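4. Looking up a criminal case in Gevport

Gevport pulls hearing lists and verdicts from the Prellville and Requena courts. The vendor says the feed is live. Treat that claim with care and check anything you plan to publish.

1. Sign in and choose Case Search.

2. Type the case number, for example 2511. Leave off the year – the search box accepts it and then finds nothing.

3. Open the Charges tab. Read the charge and the verdict separately. A manslaughter verdict on a murder charge can still show as "Guilty – murder" in the summary line.

4. Open Sentence. If the field is blank, do not assume there was no sentence.

CAUTION: "Closed" is supposed to mean the case is over. Case 1342 was marked Closed with an appeal pending.
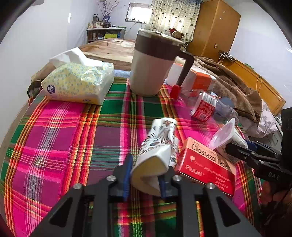 5. Call the clerk's office and confirm the verdict before you export the record.

Note: Alerts are meant to arrive within 2 hours of a ruling. We would not rely on them.

Section revised by Babak Salehi, 9 March 2021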